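Gîte à chauves-souris Mahuika – Manuel d'installation
Section 4 : pose et mise en service
Révision du 2019-02-15

4.1 Domaine d'application

La présente section décrit la pose du gîte Mahuika sur façade maçonnée, sur pignon bardé ou sur mât. La pose sur arbre est traitée à la section 5. Le modèle encastrable Vadstead fait l'objet d'un manuel séparé, ses fixations étant incompatibles avec celles du Mahuika.

Le gîte est livré assemblé. Le panneau frontal ne doit pas être démonté avant la pose : le joint supérieur est comprimé en atelier et perd son étanchéité à la réouverture.

4.2 Choix de l'emplacement

Orientation recommandée : sud-est à sud-ouest. Une orientation plein nord est admise pour un gîte complémentaire destiné aux périodes chaudes, à condition qu'un premier gîte soit posé sur une face ensoleillée du même bâtiment.

L'entrée doit se trouver à 3 m au moins au-dessus du sol. Vérifier que l'espace situé sous l'entrée est dégagé : les animaux se laissent tomber avant de prendre leur vol. Écarter les emplacements situés au-dessus d'une porte, d'une fenêtre ouvrante, d'une terrasse ou d'un récupérateur d'eau.

Aucun luminaire extérieur ne doit éclairer l'entrée ni le trajet entre le gîte et la haie ou la lisière la plus proche. Un détecteur de mouvement ne constitue pas une protection suffisante.
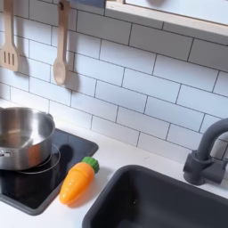
Peut-on peindre ou lasurer le gîte avant de le poser ?
Seules les faces extérieures peuvent recevoir une peinture à l'eau sans insecticide ni fongicide, à appliquer avant la pose et à laisser sécher complètement. L'intérieur, la fente d'entrée et la plage d'atterrissage rainurée restent bruts.

4.3 Outillage et fournitures

Fournis : rail mural, deux vis de blocage, gabarit de perçage en carton, étiquette de suivi.

Non fournis : perceuse, niveau à bulle, chevilles adaptées au support, vis inoxydables, échelle ou échafaudage conforme. Pour la brique creuse, utiliser un scellement chimique. Le kit Tratdale convient aux supports pleins ; ne pas l'employer dans le plâtre ni dans l'isolant extérieur.

4.4 Pose sur façade maçonnée

1. Présenter le gabarit contre le mur, flèche vers le haut. Contrôler l'horizontalité au niveau.

2. Pointer les deux trous du rail. L'entraxe est de 291 mm. Sur un mur en briques apparentes, décaler l'ensemble pour percer dans la brique et non dans le joint.

3. Percer sans percussion dans les matériaux creux. Dépoussiérer les trous.

4. Mettre en place les chevilles, puis visser le rail sans le déformer. Le rail doit plaquer sur toute sa longueur.

5. Accrocher le gîte par le haut et le laisser descendre jusqu'à la butée.

6. Serrer les deux vis de blocage par dessous, à la main. Ne pas utiliser de visseuse.

7. Contrôler la largeur de la fente d'entrée avec la cale jointe au gabarit. Elle doit être de 15 mm sur toute la longueur. Un écart signale un serrage excessif : desserrer, puis reprendre à l'étape 6.

ATTENTION : ne pas travailler seul à l'échelle. Le gîte doit être hissé au moyen d'une corde, jamais porté à bout de bras pendant la montée.

Note : ne pas appliquer de mastic entre le gîte et le mur. L'intervalle laissé par le rail permet l'écoulement de l'eau et sert parfois d'abri secondaire.

4.5 Pose sur mât

1. Utiliser un mât d'un diamètre extérieur maximal de 150 mm. Au-delà, les colliers Borneseo fournis en option ne ferment plus.

2. Fixer le rail sur les colliers avant de dresser le mât.

3. Dresser et caler le mât, puis sceller le pied. Respecter le temps de prise indiqué par le fabricant du béton avant toute mise en charge.

4. Accrocher le gîte et procéder comme aux étapes 6 et 7 du paragraphe 4.4.

5. Installer une collerette anti-prédateur à mi-hauteur si des chats fréquentent le terrain.

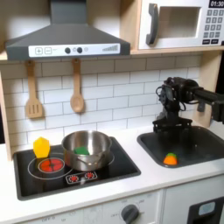 Cuisine jouet : plaque de cuisson noire, évier gris foncé et ustensiles en bois suspendus sous la hotte.

4.6 Mise en service

Aucun appât, aucune litière et aucun produit attractif ne doivent être placés dans le gîte. L'occupation peut intervenir dès la première saison ou plusieurs années après la pose. L'absence d'occupants ne justifie pas à elle seule un déplacement.

Reporter sur l'étiquette de suivi le numéro de série, l'orientation et la hauteur de l'entrée. Conserver le talon avec le présent manuel.

4.7 Contrôle et entretien

Le fond ouvert du gîte laisse tomber le guano ; le nettoyage intérieur n'est pas nécessaire. Limiter l'intervention annuelle à un contrôle visuel des fixations, depuis le sol et aux jumelles, en novembre.

CAUTION D'USAGE : les chauves-souris sont des espèces protégées. Ne jamais ouvrir, déplacer ni déposer un gîte occupé. Ne pas éclairer l'intérieur à la lampe. En cas de chute d'un animal, ne pas le manipuler à mains nues et contacter un centre de soins de la faune sauvage.

Si une vis de blocage est desserrée, reporter le resserrage jusqu'à ce que le gîte soit vide. Si le rail s'est écarté du support, baliser la zone située à l'aplomb et demander un avis spécialisé avant toute intervention.

Rédaction technique : Orestis Spanos
Suite : section 5, pose sur arbre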